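Visits > Labs > Varkthorpe open day

An afternoon among the planners at Varkthorpe

28 Feb 2020

I'd been meaning to get to Varkthorpe since December, and I'm so glad I did (even with the bus). The Estura team were showing their control software, and they let us lean in for as long as we liked. 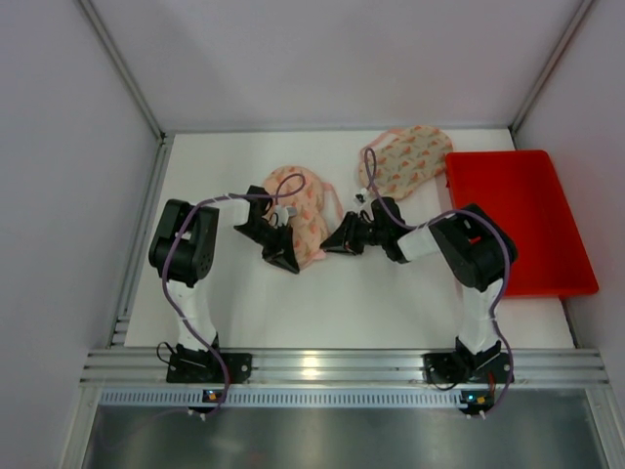

Two arms, one planner

Both arms share a single planner, called Tumitz, so each knows where the other means to go. With two patterned bibs and a red bin on a small table, that's a lot of elbow to keep apart!

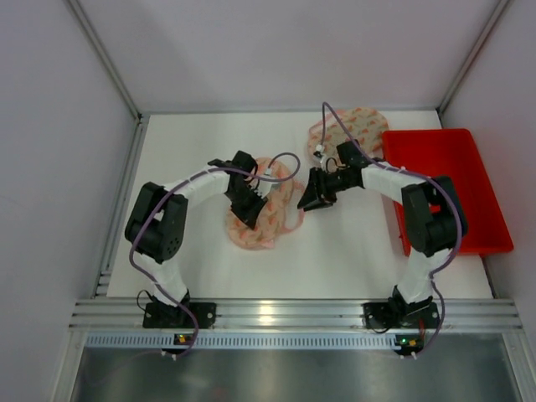
I asked how it copes with thin pink straps on a busy print, and got a lovely long answer about perception, masks and 1,453 hand-labelled stills. Then there was tea, and I missed the last talk.

28 comments | 800 shares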